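School Meals Recipe Service Extended to Village Halls and Lunch Clubs

The Vallach Food Trust has announced that its standard recipe service, until now used only by school kitchens, is to be opened to village halls, lunch clubs and day centres throughout the Drernow district. The change takes effect in January. Member kitchens will receive the full recipe file without charge and may order printed copies at cost.

The service was set up to give cooks a set of tested dishes that can be made in quantity with ordinary equipment. It now holds 385 recipes, most of them for hot main courses, with smaller sections for soups, baked puddings and bread. Each recipe is written for 30 portions or more, and each has been cooked at least three times in the Trust's test kitchen at Åberg before being released.

Under the new arrangement, a further version of each recipe will be supplied for smaller numbers. The Trust received a good many requests for this from lunch clubs, where a cook may be preparing a meal for a dozen people in a domestic oven. Dividing the quantities is often enough for a stew or a soup. It is less reliable for egg dishes and sponges, where the depth of the tin and the time in the oven have a greater effect on the result. 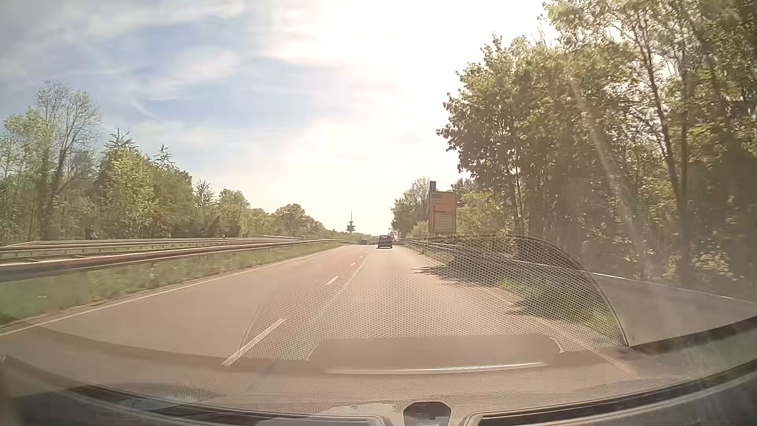

The first group of smaller recipes has been drawn from the baked egg and vegetable section, which is the most widely used part of the file. It includes a leek and potato bake, a cheese and onion slice and a spinach flan made without pastry. In each case the tin size is stated at the head of the recipe, together with the oven temperature for both fan and conventional ovens. Cooks are asked to use the tin given. A shallower tin will cause the edges to set well before the middle, and a deeper one may need so long in the oven that the top becomes dry.

Several of the older recipes have been revised at the same time. The amount of salt has been lowered in the soups and in all dishes containing hard cheese. Margarine has been replaced by rapeseed oil where the test kitchen found no loss of texture. The steamed fruit pudding keeps its original fat, as trials with oil gave a heavy result, and the recipe is otherwise unchanged apart from a shorter list of spices.

Allergen information will be printed on the same sheet as the method. Previously it was held in a separate table at the back of the file, and kitchens reported that the table was sometimes mislaid or not replaced when a recipe was updated. Sheets issued under the former layout should be withdrawn once the new ones arrive. Kitchens that alter a recipe for local reasons, for example by using a different stock powder, remain responsible for checking the label of the product used and for amending the allergen entry by hand.

The Trust has also reached an agreement with Willex, the catering equipment supplier, under which member kitchens may buy the three standard baking tins at a reduced price. Purchase is optional. Tins of the same dimensions from any other maker are suitable, provided that the sides are straight and the base is flat. Orders may be placed through the Trust's office and will be sent out with the printed recipe sheets.

Nearly 3,000 meals are served each week in the kitchens that already use the service. The Trust expects this figure to rise, but has not set a target for the number of new members. Kitchens joining in the first month will be offered a half-day session at Åberg covering portion sizes, safe cooling and the reheating of baked dishes. Those unable to travel may ask for the written notes, which contain the same guidance – although the practical part of the session cannot be reproduced on paper. 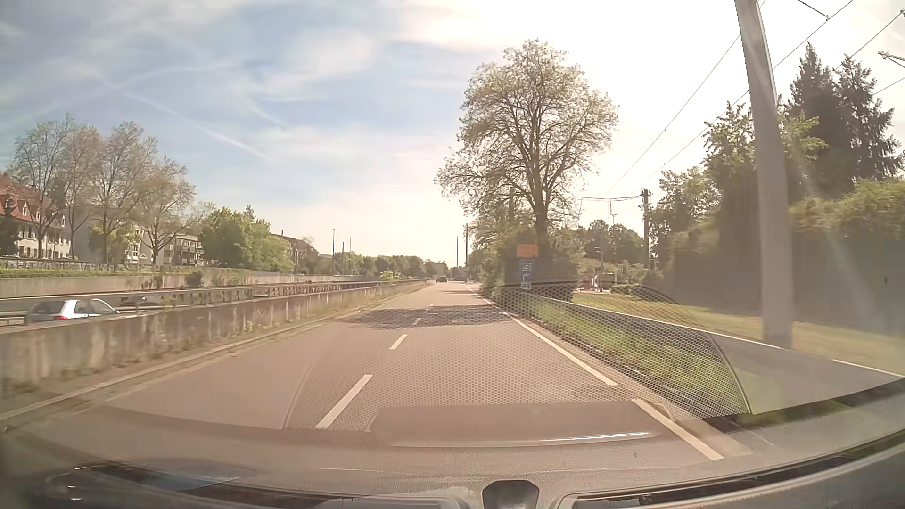
A road in the district, with tree shadow across both lanes.

Applications should be made on the form available from the Trust's office in Vallach or from the library in Drernow. The form asks for the type of oven in use, the usual number of diners and the days on which meals are served. Kitchens should also state whether they have room to store chilled food overnight, as this determines which of the recipes can be prepared a day ahead.

Existing members do not need to apply again. They will receive the revised sheets in three deliveries, beginning with the egg and vegetable dishes and followed by soups and then puddings. Bread recipes are still under review and the present sheets should be kept in use until further notice. Any cook who finds an error in a quantity or a cooking time is asked to report it to the test kitchen in writing, giving the recipe number and the size of tin used.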